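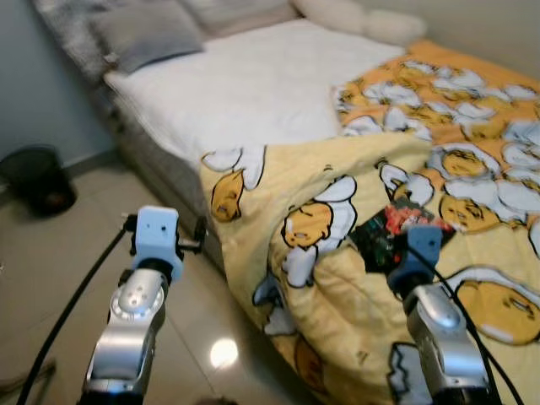
Spare room, egg-yolk comforter and the grey pillows

Duvet tog for a cold spare room?

dodier_dan
My mother-in-law is coming for most of January and the spare room never gets above chilly. Verbeke want £249 for a goose down all-seasons. Is that sane, or do I buy a £60 synthetic and hope she likes wool socks?

Kumudini Jayasinghe
Synthetic. I've had the Stellier one for four winters and it goes in the machine, which your goose will not.

nolulville_nige
Disagree. Synthetic is fine until three in the morning, when you wake up boiled. Down breathes. Buy once, moan once.

Kumudini Jayasinghe
At £249 I'd be moaning more than once, Nige.

Nazar Nazarenko
You're all arguing about the top. Cold comes up through the mattress – put a wool underblanket on and any old duvet will do. My gran managed with a coat.

nolulville_nige
Your gran also smoked in bed, by your own account.

Nazar Nazarenko
Kept her warm, didn't it.

dodier_dan
Nobody has mentioned tog yet. It was in the title.

Kumudini Jayasinghe
13.5. Or a 9 and a 4.5 buttoned together, if you enjoy wrestling poppers in the dark.

dodier_dan
Ordered the synthetic and an underblanket. If she complains I'm giving her Nige's address.

nolulville_nige
She'll be warmer here.

Print this thread | E-mail this thread
Contact us | © Dodier Home Forums | Back to top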